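Forum Téléphonie et câblage > Petits hôtels > Postes analogiques derrière une passerelle IP

restum56
Bonjour. Hôtel de 13 chambres, autocommutateur Derese en fin de vie. Le cuivre ferme en mars. Je veux garder les postes analogiques et poser une passerelle FXS Cokness en baie. Le câblage est en paire torsadée, une paire par chambre. Des retours ?

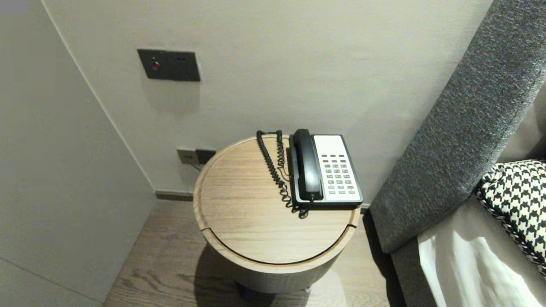 Réponse n° 1 – Lotte Bosman
Faisable. Vérifiez d'abord la longueur des lignes et la tension de sonnerie sous charge. Sur les passerelles d'entrée de gamme, la sonnerie s'effondre dès que 2 postes sont en parallèle sur le même port. Mesurez aussi l'isolement de chaque paire, postes débranchés. 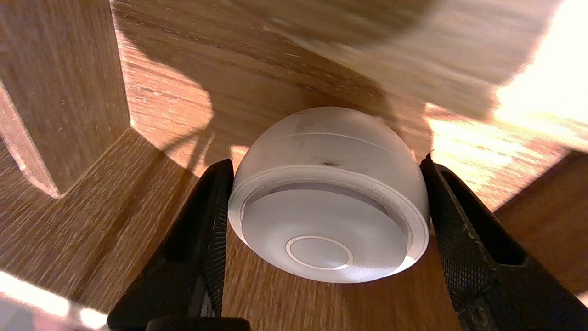
Prévoyez un onduleur sur la baie : l'ancien central alimentait les postes sur batterie, la passerelle coupe avec le secteur.

Réponse n° 2 – jb_rener
Pas d'accord sur le principe. Une passerelle ajoute un point de panne unique. Je passerais en postes SIP avec un commutateur PoE.

Réponse n° 3 – restum56
Il faudrait recâbler tout l'étage – hors budget. La plus longue ligne fait 56 m.
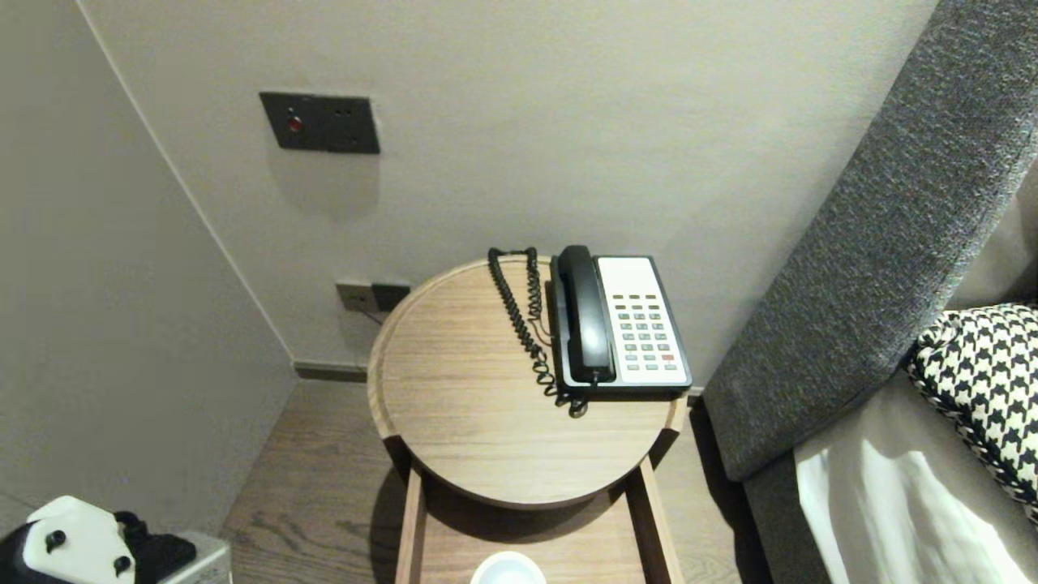 Réponse n° 4 – Lotte Bosman
À 56 m, l'affaiblissement est négligeable. Le recâblage ne se justifie pas pour de la voix seule. Contrôlez plutôt les prises murales et les cordons. Un poste filaire à touches, avec combiné sur cordon spiralé, se dépanne par simple échange. Réglez l'impédance du port avant de toucher au gain, sinon écho garanti.

Réponse n° 5 – jb_rener
Pour la voix seule, admettons. Je maintiens pour le point de panne : gardez une passerelle de rechange déjà configurée.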